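Ticket: Gripper won't hold a soft grip after update
Product: Reltia two-finger gripper kit, trial unit
Opened: 5/9/24
Status: Closed by customer, one item left open
Attachments: log export, settings file, one photo

Hi Disholm support,

I've got your Reltia kit on a trial, and up until the last firmware update I was pretty much ready to buy it. Now the soft grip setting acts like it isn't there. I pick "soft" in the Pruitt app, hit save, get the little green check, and the fingers close as hard as they do on "normal." I lost two pears and a plum before I figured out that I wasn't the one messing up.

A bit about my setup so you don't have to ask. The arm isn't yours, it's one we already had, and the gripper is on your standard adapter. Power comes from the supply in the kit. The app is on a laptop plugged straight into the control box, no switch in between. I'm trying the kit out for a small packing job where the product is fruit and light dishes, so the soft setting is the whole reason I asked for the trial.

What I tried before writing in:

Restarted the app. No change.

Powered the control box down, waited a full minute, brought it back up. The setting says "soft" on the screen but the grip is still hard.

Went back to the quick start guide and did the finger zeroing again, twice. The open position is fine both times. It's only the closing force that's off.

Made a brand new job with nothing in it except open, close, wait, open. Same thing, so I don't think it's something weird in my old job file.

The log shows a force value of 100 every time the fingers close, whatever I choose in the app. If I'm reading your manual right that's the top of the scale, and soft should be way down from there. I attached the export. The part you want starts at line 279.

Let me know what else you need. I'm happy to run tests, I have the arm to myself most afternoons.

Update 1

Thanks for the fast reply! You asked me to check the version on the control box and not only the one in the app. I didn't know those were two separate things (maybe put that on the page with the download button?). The app had updated itself and the box hadn't, so they were out of step. I ran the box update from the service menu like you said. It stopped at 64 percent and sat there long enough for me to make coffee and drink it. I didn't touch anything, and it picked up again and finished.

After that the app asked me to choose a finger type, which it had never done before. The list has "flat pad," "long pad" and "custom." I went with flat pad. If that's wrong for the fingers that ship with the trial kit, please tell me, because the guide doesn't have a picture of each one and I was going by the name.

Then I set up the test you wanted, with the fingers open over the table and a couple of bowls and a pear to work with, and took a photo for you before starting the first run.

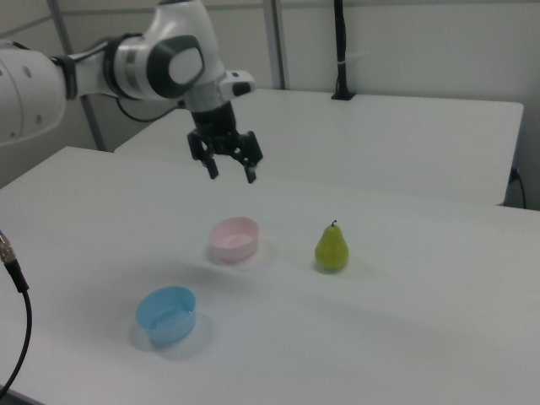 First run was on the blue bowl, soft setting, slow approach. The log finally gave me something other than 100, so we're getting somewhere. The force number dropped and the fingers closed a lot more gently, and I could hear the difference in the motor before I even looked at the screen. The pink bowl went the same way.

The pear is where it gets interesting. On the first try the fingers closed, stopped, and then opened again on their own, and the app popped up "no part found." I moved the pick point a little lower, where the fruit is wider, and got a hold. I lifted it, set it back down, and did that over and over without leaving a mark that I could find. So I think the soft grip is working and the part check is just too picky at that force. Is there a way to change the part check without changing the grip? I looked under Advanced and under Tools and came up empty.

Update 2

Found it with your help, thank you. For anyone else reading this later, the part check is under Fingers, then the little arrow next to the finger type, then Detection. You have to be in the service login to see the arrow at all — that's why I missed it. I took it down two steps and the false "no part found" on the pear quit happening.

You also asked whether the setting holds after a power cycle. It does now. I shut the whole thing off overnight, came back in, and it was still on soft with the same detection level. The original problem is fixed as far as I'm concerned.

I let it run a long loop on a bowl after that, over 2,000 cycles, mostly because I wanted to see if the force would creep up. It didn't. I had two stops in that stretch and both were mine (I'd left the safety reset on manual and bumped the button with my elbow).

Still open on my side

The settings file won't import if it was saved before the update. I get "unknown field" and the app throws the whole file out, even the parts that should be fine. I rebuilt my jobs by hand and it wasn't terrible with only a few of them, but somebody with a shelf full of saved jobs is going to be pretty mad. I attached my old file so you can try it on your end.

One question about the kit itself while I've got you. The Indura pads are listed as an add-on for food work. Do they use the same flat pad setting, or do I need to go with custom and measure them? And can I add a set to the trial or do I have to order the full kit first? I'd like to try them on softer fruit before I sign anything, and the trial runs through the end of May, so there's time if they ship soon.

As for the trial so far, I like the gripper a lot more than I like the app. The hardware went on in one sitting and I haven't had to tighten anything since. The app is fine once you know where stuff is, but a setting that shows a green check and doesn't do anything is a bad surprise, and I'd want a warning when the app and the box don't match. Even a plain yellow bar across the top would have saved me a day and some fruit.

You can close this one. If the import thing needs its own ticket, go ahead and split it off and keep me copied on it.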